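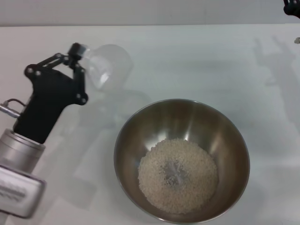

Room and Equipment Hire: Frequently Asked Questions

Atby Learning Centre

These questions and answers apply to all bookings made by outside groups, societies and individual tutors. They should be read together with the Conditions of Hire, a copy of which is sent with every booking form.

Making a booking

Who may hire a room?

Rooms may be hired by any group or individual aged 18 or over for teaching, meetings, study or craft work. Private parties and sales events are not accepted. Political meetings are accepted outside election periods only.

How far ahead must I book?

Bookings should reach the office at least 10 working days before the date required. Regular bookings for the autumn term open in May, and existing hirers are given first refusal on their usual room and time until the end of that month.

Can I hold a date without paying?

A date may be held for five working days. After that it is released without further notice.

Which rooms are available?

The Ninh Room, on the ground floor, seats 13 at tables. The Dosell Room, on the first floor, is larger and may be laid out in rows or in a square. The Main Hall is available in the evenings and during school holidays. Floor plans are held at reception and can be sent by post or email.

May I see a room before I book it?

Yes. Viewings are by appointment with the Bookings Officer, Kyriaki Makris. Drop-in viewings are not possible while classes are running.

Charges and payment

How are charges worked out?

Charges are made by the hour, with a minimum of two hours. Setting up and clearing away count as part of the hire. Registered charities pay the lower rate shown on the price list and must quote their charity number on the form.

Is a deposit required?

A deposit is required for the Main Hall and for any booking with more than 60 people attending. The deposit is £300 and is returned within four weeks of the event, less the cost of any damage or extra cleaning.

What happens if I cancel?

Cancellations made more than four weeks ahead are refunded in full. Between four weeks and one week, half the charge is kept. No refund is given for later cancellations, although the Centre will move a booking once, free of charge, if another date can be agreed.

Do you offer a discount for regular users?

Hirers whose invoices come to £1,500 or more in one academic year receive a reduction on the following year's bookings. The current rate is shown on the price list.

On the day

When can I enter the room?

At the start time on your booking form. The building opens at 8.30 am, but rooms are not unlocked early, as there is often another group inside.

How should tables be left?

Tables should be wiped with the cloths provided and returned to the layout on the wall plan. Please do not use scouring pads, spirit cleaners or sticky tape on the tops. Groups working with paint, glue or clay must bring their own covers.

May we bring food and drink?

Cold food and drinks with lids are allowed in all rooms. Hot food may be served in the Main Hall only. Outside caterers must send a copy of their insurance with the booking form. Flella, the ground-floor café, takes orders for tea and sandwiches up to noon on the previous working day.

May we bring our own electrical equipment?

Yes, if it carries a current safety test label. Extension leads must lie flat and must not cross a doorway.

Is there parking?

There are roughly 40 spaces behind the building, shared by all users. Spaces cannot be reserved, apart from the three bays for Blue Badge holders.

Is the building step-free?

The ground floor and Main Hall are step-free. A lift serves the first floor. Please tell the office in advance if anyone in your group would need help to leave the building in an emergency.

Complaints and damage

What should I do if something is broken?

Report it to reception before you leave. Damage found later may be charged to the last hirer to have used the room.

How do I make a complaint?

Complaints should be made in writing to the Centre Manager, Thodoris Lazaridis, within 14 days of the booking. A written reply will be sent within 15 working days.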